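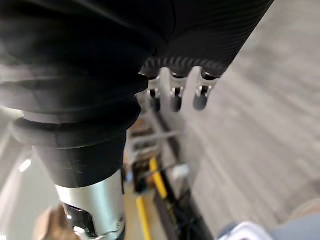
Right, hello everyone, thanks for staying on after lunch. I've got 60 minutes, which is far too long to listen to me, so I'll talk for most of it and then we'll have questions. I've been asked to go through the Punenik kit, the arm-and-hand bundle that Plasura started selling in February, and whether I'd tell you to spend your budget on it. The first thing I want you to look at is the covering. See the ribbed black section at the end of the arm, with all those close ridges running round it? That's the part people ask me about most, so have a good look – the rest of the arm has gentle folds and creases, and then you get this stretch that looks like a bellows. I'll come back to it when we get to cleaning, as I've got Opinions.

(Pause. Ask who's already had a demo. If it's more than half the room, skip the bit on unpacking.)

Unpacking, then. It arrives in 4 boxes and they're sensibly packed, I'll give them that. The arm is in the biggest one, and you do want two of you to lift it. The hand comes in its own case with foam cut to shape. The leaflet is a bit thin on pictures and the bolts are all in one bag, so tip them into a tray first or you'll be crawling about on the floor like I was. I had it up and moving by teatime on the first day, and I'm not quick at these things.

Setting up the software is where I lost a morning. Plasura's own program, Jilness, is lovely once it's running (big buttons, plain words, you can drag a movement into place and it does what you meant). Getting it to talk to the hand was less lovely. If it can't find the hand, turn the hand on first, wait for it to settle, and only then open Jilness. That's in the manual on page 166. Page 166! I'd have put it on the lid of the box.

Now the hand, and I'll slow down here, as it's the reason you'd buy Punenik over something cheaper. A plain two-jaw gripper will do you very nicely for boxes and blocks. Where I wanted more was thin, flat, awkward stuff, the parts you have to pick up by the edge, and that's where having proper fingers and a thumb starts to earn its keep.

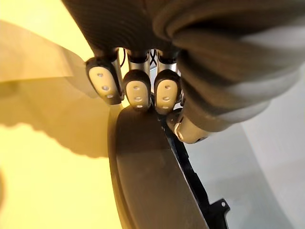
I'd still say start slow. The grip strength setting goes from feather to far too much in a very small turn, and my advice is to leave it at the low end for your first week and nudge it up a touch at a time. Also, save your grips by name. I had a list called grip, grip new and grip new new, and I deserved everything I got.

(Sip of water. Check the clock.)

Cleaning, as promised. Folds and ridges collect dust, full stop. I use a soft brush along the ridges every Monday and a barely damp cloth on everything else. Bautista, who do the servicing, will sell you a spare cover, and I'd order one with the kit.

Money. The service plan is 3000 pounds a year and I think that's steep for a small workshop. I'd pay it for the first year, while you're still learning what's normal, and then have a proper think. Do ask what it covers before you sign – call-outs are in, worn fingertips aren't, and I only found that out from the invoice.

So would I buy it? For a workshop with lots of fiddly parts that change every few weeks, yes, quite happily. If you make the same bracket all year round, get a simple gripper and spend the difference on a decent bench.

(Questions now. If someone asks about noise: it's fine, you can chat over it. If someone asks about delivery times, send them to the Plasura stand by the door. Leave the sign-up sheet on the front table.)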